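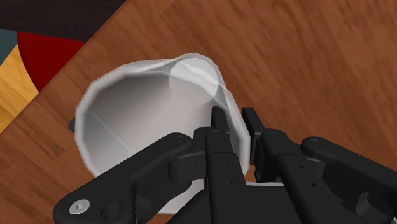

Year-end payroll reconciliation, small employers (thread)

1/ Start with the wage register, not the tax forms. Export all pay runs for the year, including voids and off-cycle checks. At Cuddale we had 352 lines for 11 employees, and 2 of them were voids that still carried withholding.

2/ Sort by check date. Pay period end date does not matter here. Wages count in the year they are paid, so a December period paid in January goes on next year's W-2.

3/ Total gross, pre-tax deductions and each tax column per quarter. Compare with the four 941s as filed. Fourth quarter is a draft until the last run posts.

4/ Rounding differences of a few cents are normal and go on the fractions of cents line. A difference of $50 is a missing entry. Look at manual checks first.

5/ Taxable fringe benefits have to be in before the last run. Yesenia Trujillo at Kidbridge keeps a running sheet from April on and posts quarterly. Less to chase in December.

6/ Check names and Social Security numbers against the cards on file. Check addresses too, especially for people who left mid-year.

7/ Melquiades Alvarado asked about the state side. Same method, separate register per state. Our Ponce office files under Puerto Rico rules and gets its own W-2PR, so keep it out of the stateside totals.

8/ Lock the year after the last run posts. Corrections after that go through a W-2c and a 941-X.

2019-12-19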